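Robot arm is coming to our sorting table, what happens with the people who sort now?

Posted by Loan Bạch on Wednesday, December 29, 2021
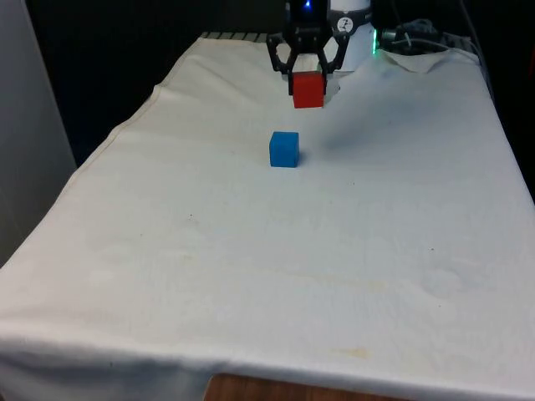
I work nine years in the packing room of a small company in Pinditcombe. We make sets of colored blocks for schools, and my job is to pick the blocks by color and put them in the right order before they go into the box. Now the company has one arm on trial, and in spring they want to use it for the day shift. We are four people at the table. The manager told us that no one will lose the job, but he could not say what we will do all day.

At present the trial goes with two colors only, red and blue. One person stands near it and puts the blocks back when it finishes a round. I did this for one week and I was more tired than from normal sorting, though my hands did almost nothing.

My questions are these. Has somebody here passed through the same change? What should we ask for now, before the decision is made? And is it normal that the target goes up at the same time? Ours was 900 blocks in a shift for one person, and they already speak of 2,000 for the table with the arm and one person.

Heather Pollock

We went through this at Stotel, where I was a line lead. Ask for the new job description in writing before the arm goes on the shift. We did not, and for months "operator" meant whatever the supervisor needed that morning. Two of my people liked it and learned to teach the arm new positions. One older colleague asked to move to shipping, and she was happier there.

About the tiredness, you are right and you should say it loudly. Watching a machine is work. We agreed on changing places every hour, so one person watches and the others do inspection or boxes. Put this in the paper too.

For the target, ask which number they measured and on which day. Ours was promised as 1,167 pieces per shift, and this was counted with no stops, no jams and nobody going to lunch. After we showed the stop log they made it lower. So keep your own log from the first day – time of stop, what happened, who fixed it, how many minutes. A school notebook is enough.

Cúc Cù

its always the same, they say nobody goes and then they just dont replace the ones who leave. look for something else while you still have the job

Chiến Kim

I am a technician, not in your company, so take this with care. Two colors in a trial is far from a full box. The difficult part comes with mixed sizes, with blocks that stick together and with damaged ones, and the people who know these problems are you four. Ask that at least one of you sits in the meetings with the installer. In our plant Negin Ghasemi from the packing side did this, and she changed the height of the table and the place of the stop button before anything was fixed to the floor. Later it would have cost much more.

Also ask who pays the training and if it is in working hours. With us it was first offered on Saturdays without pay, and we had to refuse it two times.

Loan Bạch

Thank you to all. I started the notebook yesterday. The meeting with the installer is in the second week after the holiday and I have asked to be there, I wait for the answer.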